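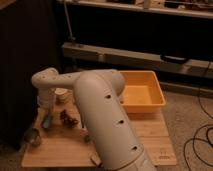
Okay, week two, and we're into who does what when several oil companies own one field together. Last time we stopped at the license itself, so keep that page handy. A joint operating agreement (JOA from now on, I'm not typing it out every time) is the contract between the companies that hold the license, and it sits apart from the deal they have with the government. One company gets named operator and does the physical work. The rest put in money and vote. The operator is the one placed to make the move, but the partners have a say in which move it is, and most of the JOA is about how they get that say. Keep that in your head when we get to voting, where people always get lost.

Our running case is the Putgate field. Three partners: Tanner holds 45 percent and is the operator, Flosutar holds 37, and Listo holds 18. Write those down, because every problem I set for the rest of the month uses them.

What the operator does

Tanner hires the rig, signs the contracts, employs the crew, talks to the regulator and keeps the books for everyone. Under a standard JOA it's supposed to make no profit and no loss from being operator. That surprises people! Tanner makes its money from its 45 percent of the oil, same as the others do from theirs. What it gets for the extra trouble is control over the day-to-day, plus an overhead charge to cover head office time. Expect arguments about the overhead charge. Corina Oberholzer, who is giving the guest session in April, spent years auditing these accounts for non-operating partners and she has stories.

The operator also gets a lot of protection. If something goes wrong on the rig, the loss is normally shared by all the partners according to their percentages, unless the operator's senior people were grossly negligent or did it on purpose. Ordinary carelessness isn't enough. Students hate this rule the first time they meet it, and I did too, but ask yourself who would take on the job for no profit if every mistake landed on them alone.

Voting

Each partner votes its percentage. The JOA sets a pass mark, and in our case a motion needs at least 60 percent and at least 2 partners in favor. So look at the numbers again. Tanner can't pass anything alone. Tanner plus Listo gets to 63, which passes. Tanner plus Flosutar gets to 82, passes easily. Flosutar plus Listo is 55, which fails – so the two of them together can block Tanner but can't force it to do anything.

Now try it with a pass mark of 65. Suddenly Tanner and Listo aren't enough, and Flosutar has a veto. Five points on one line of the contract and Listo's vote is worth a great deal less. When you read a JOA, go and find the pass mark first, then do the sums for every pair. It takes a couple of minutes.

Work programs and cash calls

Once a year the operator sends round a work program and budget. The partners vote on it. After that, for any big item, the operator sends an AFE, an authorization for expenditure, and depending on the contract this is either a second vote or just information. Check which! Most JOAs also let the operator run over a budget line by a small amount, and in the Putgate contract that's 10 percent.

Cash calls go out monthly. Say the call for Putgate is 12 million dollars. Listo owes 18 percent of that, so $2.16 million, and it has to arrive by the due date even if Listo thinks the bill is wrong. Pay first, argue later. The right to argue is the audit right, and it runs out (two years after the end of the calendar year in our contract), so a partner who sits on a complaint can lose it.

Default

If Listo doesn't pay, Tanner and Flosutar have to cover the gap between them in proportion to their shares, 45 to 37. Listo loses its vote and its share of production while it's in default, and if it goes on long enough it can be made to hand over its interest. Whether a court would enforce that last part is a real question, and Ngozi Babalola's article in your reading pack goes through the penalty argument well. Read the second half properly; you can skim the history.

For next class

Do the default problem. The unpaid call is $1,377 thousand, Listo is the one not paying, and I want each of the other two partners' extra payment, to the nearest thousand. Show your working, please. Also bring one sentence on whether you'd rather be Flosutar with a pass mark of 60 or Listo with a pass mark of 65, and be ready to defend it out loud.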